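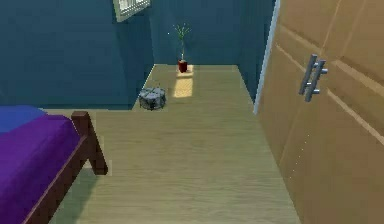
Simulated bedroom: potted plant by the teal back wall.

Visit report: Trinier pressing plant and listening rooms, Wullulen

The Friday tour started at 9.30 in the goods yard and took three hours. Groups are limited to 30. Ear protection is issued at the door and has to stay on until the packing hall.

Trinier presses vinyl for small labels, mostly jazz and chamber music, with some reissue work. Lacquers are cut off site by Kennedy and arrive by van for plating. We were shown the nickel baths through a window only. Plating takes most of a working day per title, and a stamper is retired after a fixed number of pressings that the guide would not give.

The press hall has 3 automatic machines and one manual press kept for coloured vinyl. Cycle time on the automatics was given as up to 40 seconds, depending on weight of disc. Steam and chilled water run overhead in lagged pipes. Trimmed edge goes back to the grinder, but regrind is used only for test discs.
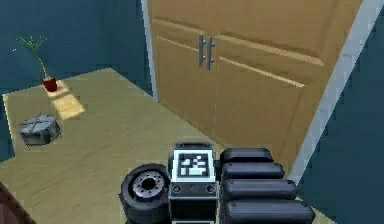

Finished records rest on spindles overnight before sleeving. The reason given was warp: a disc sleeved warm takes the shape of whatever is leaning on it. One copy from each box is played right through by a listener in a booth, who logs clicks by side and time. I was allowed to read a log sheet. Side B of a string quartet had 61 entries and the run had been stopped.

After the break we moved to the listening rooms, which are run by Usemex as a separate business. Room 1 is heavily damped and I found it tiring. Room 2 is closer to a normal living room and much more useful for judging bass. The same piano recording was played in both from the test pressing and then from the master file. Surface noise was audible on the disc in the quiet passages -- low, even, no ticks. Levels were matched by ear, so I would not read much into the comparison.

Parking is poor. The bus from Wullulen station stops at the gate. The next tours are in May and booking is by post or at the front desk.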